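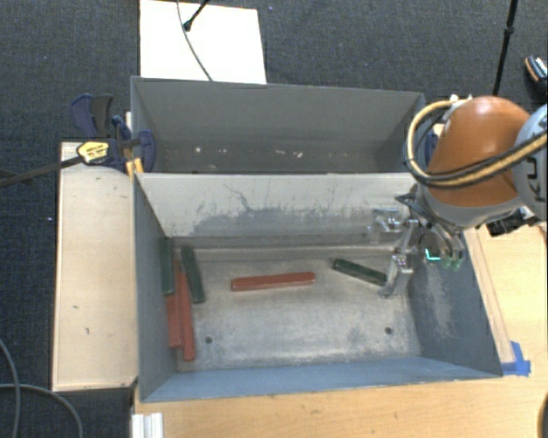 Kapitel 2
Behälter und Schüttgut am Arbeitsplatz

Lernziele: Sie unterscheiden geordnete und ungeordnete Bereitstellung. Sie beurteilen den Zustand eines Metallbehälters und entscheiden, ob er weiter verwendet werden darf. Sie füllen eine Behälterkarte vollständig aus.

2.1 Geordnet oder ungeordnet

Teile kommen auf zwei Arten an den Arbeitsplatz. Bei der geordneten Bereitstellung hat jedes Teil eine feste Lage, etwa in einem Fachboden oder in einem Magazin. Bei der ungeordneten Bereitstellung werden die Teile in einen offenen Behälter gegeben und bleiben so liegen, wie sie fallen. Man spricht dann von Schüttgut, auch wenn nur wenige Stücke im Behälter sind.

Lange, schmale Teile verhalten sich dabei anders als kurze. Drei rote und drei dunkelgrüne Leisten in einem grauen Metallbehälter genügen, um das zu zeigen: Vier liegen an der linken Seite beieinander, zum Teil übereinander, eine rote liegt fast waagerecht für sich, eine grüne schräg rechts davon. Die einzelne Leiste lässt sich von beiden Längsseiten fassen. Bei den Leisten an der Wand ist der Zugriff eingeschränkt, und wo eine die andere verdeckt, muss die Reihenfolge der Entnahme beachtet werden – zuerst das obere Teil, dann das untere.

2.2 Der Behälter

Metallbehälter werden über viele Jahre benutzt. Kratzer, Scheuerstellen und Flecken an Boden und Wänden sind Gebrauchsspuren und kein Grund zur Aussonderung. Auszusondern sind Behälter mit Rissen, aufgebogenen Kanten oder Graten, an denen man sich verletzen kann. Löcher im Boden sind zulässig, solange sie kleiner sind als das kleinste Teil, das in den Behälter kommt.

Schräge Wände lassen Teile zur Mitte rutschen. Das gilt nur eingeschränkt für lange Teile, die sich an der Wand anlehnen oder gegenseitig festhalten.

2.3 Beispiel aus dem Betrieb

Die Firma Rieger führt in ihrem Lager Protau 423 Metallbehälter. Jeder hat eine Karte mit Nummer, Inhalt und Datum der letzten Prüfung. Die größte zulässige Füllmenge für Kleinteile beträgt 2000 Stück – für Leisten gilt eine eigene Tabelle, siehe Abschnitt 2.6.

Aufgabe 1
Nennen Sie zwei Mängel, bei denen ein Behälter auszusondern ist.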